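24 September 2018
Notebook, simulation bench – visit to the Hevetti open day

Back from Hevetti with sore feet and a full head. Writing this up before I lose it, mostly for the door people here, but the rest of you may want to skim it too.

They had three stations going. The warehouse one I skipped, because the line went down the stairs. The second was a talk with slides, decent, and I have the handout if anyone wants it. The third was the one I came for: the household tasks sim, running live on a big screen with two chairs in front of it, and Tiago Caldeira driving and talking at the same time. They call the simulator Fedine. The task set inside it is called Fan, and nobody at the station knew where the name came from.

What I liked right away was that they put the robot's own view up on the screen, tilt and all. Two arms, parallel-jaw grippers, in a bathroom with sliding doors, and the floor running downhill across the display. It took me a minute to get my bearings and after that I forgot about it completely. Tiago says new operators get the straightened view for one session and then he takes it away from them (I would have complained, but I think he's right!).
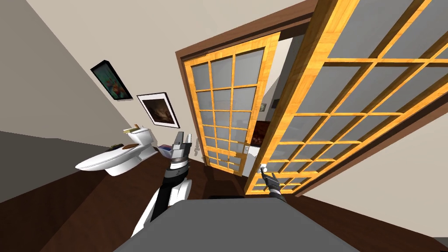 The doors are the interesting part. A sliding door sounds easier than a hinged one – no arc to follow, you just go sideways – but the hold you get on it is poor, and any push that isn't along the track gets you nothing except a fight with the wrist. In Fedine they model the track with friction that varies along its length, so the panel sticks a little in places, and the sticking places move from one episode to the next. I asked how many layouts they have and the answer was 352 rooms in the Fan set, 67 of them with sliding doors of one kind or another. We have hinged doors and two drawers. I wrote "WHY" in the margin of my handout and underlined it.

Each visitor got 10 minutes in the chair. I used most of mine learning the clutch pedal. You press to move, release to re-center your hands, and if you release while your wrist is turned the offset stays with you until you clear it. I didn't know about clearing it. Got the right arm over to the door side in the end and was absurdly pleased with myself. The feel is very good, much smoother than our setup, and I'd guess most of that is how they filter the hand input and very little of it is the physics. Need to ask for the filter settings.

One other thing to steal: both arms stay live the whole time. On our bench we park the arm we aren't using, and it means we never collect anything about what a spare arm should do while the other one is busy. Their scoring also looks at contact with the fixtures, so bumping the toilet with your elbow costs you. I like that a lot. Our scoring would let you demolish the room as long as the door moved.

Less keen on the reset. It takes 20 seconds between episodes, and with a line of people waiting you feel every one of them.
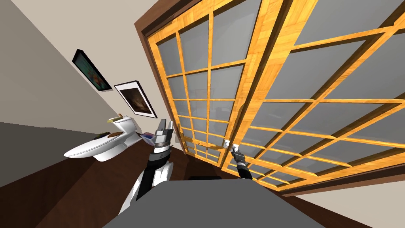
Qiuyue Liang read the draft of this and thinks I am too easy on the friction model: if the sticking places are drawn fresh every time, a policy can learn to shove hard everywhere and still score well, and she would want a run with a force limit before we copy any of it. She also wants to know if the two panels can drag each other, as they do in her apartment. I didn't ask. Fair points, both of them, and I've added them to the list for Tiago.

To do:
Write to Tiago re input filter, force limits, panel-on-panel drag.
Try leaving both arms live on our bench for one afternoon.
Add a contact penalty to the drawer task, small to start with.
Find out if Andus will share their door models, or if we build our own.
Book places for the December session at Hevetti – they said it will be a longer one, with proper chair time. I'm going even if I have to go alone.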